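Wednesday, Limora notebook, label orientation

Picked up where Gonzalo left the flip check. The grasp filter was passing frames it should have held, and most of them had the package gripped with its printing upside down. The text detector finds lines at any angle, so the boxes it returns look fine. The recognizer crops them and assumes they're upright. For large characters it sometimes guesses right anyway, which hid the problem for a while.

Reran the old weights on the Cirkthorpe set, 3,822 frames, nothing changed except logging. Dumped the raw recognizer output before the language filter. The filter was throwing away most upside-down strings as junk and then reporting "no text," and the orientation head reads "no text" as upright. That is a bad default. Changed it to return unknown.

Tried three things after that:

- Run the recognizer on each crop at 0 and 180 and keep the higher score. Works, but doubles the time on dense panels.
- Vote with only the largest lines. Faster. Fails when the product name is under a pad.
- Use the barcode digits first, fall back to the vote. Best so far.

The third needs some care. Bars decode the same from either end, so a successful decode by itself says nothing about which way is up. The printed digits do. I had been treating a decode as confirmation and it was masking errors. Now the decoder only supplies the expected string, and we match the OCR of the digit line against it at 0 and at 180.
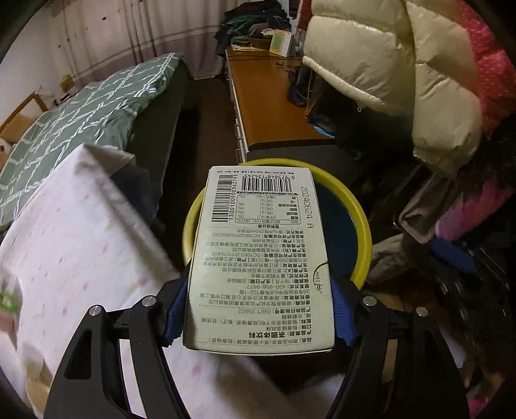
*Tea powder box, back panel, printing upside down. Second barcode on the left is turned sideways.*

The two-barcode case broke the new code right away. It took the sideways one first and set the panel orientation from it, off by 90. Added a check that the code's digit line runs parallel to most of the text lines on the panel. If not, it gets no vote. Date code is vertical too, and the same check drops it.

Also masked the pads and the jaw links out before text detection. The ridges on the blue pads were coming back as short strings of 1s and l's. Mask is from the static jaw model plus the width reading, padded by 4 pixels. Darmawan thinks the padding should scale with opening width. Probably right, leaving it for now.

Timing after all changes: 30 ms per frame on the bench machine with digits first, noticeably more when it falls back. Fine for offline labeling. Too slow to sit inside the control loop, so the Trestano branch keeps the old head until we have something smaller.

Open:

- Circular text still goes through as a normal line. Skip it or unwrap it?
- Nutrition tables produce a lot of "0%" crops that add time and no information. Cap the number of crops per panel.
- `unknown` isn't handled in the planner, it gets cast to 0. Gonzalo to look.
- Rerun the Rondonuwu split with the mask on before merging.

Config is in `flip_v2`, not pushed yet.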